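A morning at the Skerkum open day

I got to Skerkum's workshop in Bulport on 27th September, early enough to catch them still propping the front door open with a paint can. It was their second open day, and I had signed up for the morning slot mostly because a neighbor told me there would be pastries. There were pastries! There was also an engineer from the handling team who gave me the better part of an hour, sat on an upturned crate with a coffee going cold next to her, and answered everything I threw at her. She asked me to leave her name out ("my mother will print it and put it on the fridge"), so she's just the engineer from here on.

I'd expected factory stuff. Car doors, sparks, a yellow line on the floor you're not allowed to cross. What Skerkum works on is housework, or the bits of housework that involve soft things, and the demo I'd come for was cloth on a tiled floor.

"Everybody wants to see it fold a shirt," she told me. "Folding is the fun part. I spend my days on picking up."

I asked what was so hard about picking up. She pulled a napkin off the pastry table, dropped it on the ground and told me to grab it by the edge, using one finger and my thumb, without touching the floor. Well, I touched the floor. I did it again and touched the floor again. She was very nice about it.

"You cheat with your fingertips," she said. "You drag a little, you feel the cloth bunch up, you pinch. You've been doing it since you were a baby and you couldn't explain it to me if I paid you. So we have to work it out from the outside."

The project is called Adel, and it's been going for 8 months. The idea, as I understood it (and I made her go over it twice), is that the gripper comes down to the edge of the fabric with its fingers apart, and a small camera riding along close to them looks at where cloth stops and floor starts. A ruffled edge is good news, because there's something standing up to get hold of. A flat edge is a pain. Patterns can go either way.

"Stripes we like, mostly," she said. "If the stripe bends, the cloth is bent, so you get a lot for free. But then you put it on tile and now there are lines everywhere, and some of those lines are grout. I've watched it try very hard to pick up grout."

I laughed at that, and she said go ahead, she had laughed too, the first week.

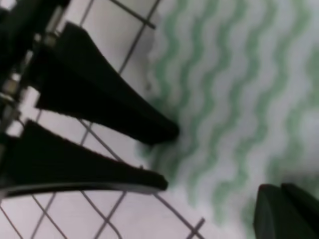 Questions from the crowd

By now a few more people had drifted over, including two kids who got right up front, and it turned into more of a group thing. I kept scribbling.

A man in a cycling jacket wanted to know how fast it was. She said the limit they work to is 60 seconds a try, and if it hasn't got hold of the cloth by then they call it a miss and start over. He seemed to think that was slow. "It is slow!" she said. "I'd be worried if you thought it was fast. Slow is how I get to keep my fingers, and it's how I get to see what went wrong."

One of the kids asked if it could pick up a cat. No, and it will not be trying.

I asked about the fingers themselves, which are long and black and taper down toward the tips. I'd pictured something more like a hand. She said hands come up at every open day. More joints means more to control and more to repair, and for an edge of cloth she'd take a pair of narrow tips any day of the week. The shop that does their machining, Guzmán, is a short walk up the hill, and she says being able to carry a part over there and argue about it in person has saved her more time than any piece of software.

Then I asked the one I'd been saving, which was whether she'd have one at home. She thought about it for a good while.

"For my dad, yes," she said. "He can't get down to the floor anymore. Things fall and they stay there until one of us comes by. A dish towel, a sock. It bothers him a lot more than he lets on. If it could only do that one job, I'd put it in his kitchen."

For herself? She'd like to see it handle a fitted sheet first. So would I, frankly, I can't do them either.

They're doing another open day in October, afternoon only, and you sign up on the sheet by the door or call the front desk. Parking is on the street and fills up early. Wear something warm, the workshop has a concrete chill to it even with the heaters going, and get to the pastries before the cycling crowd does.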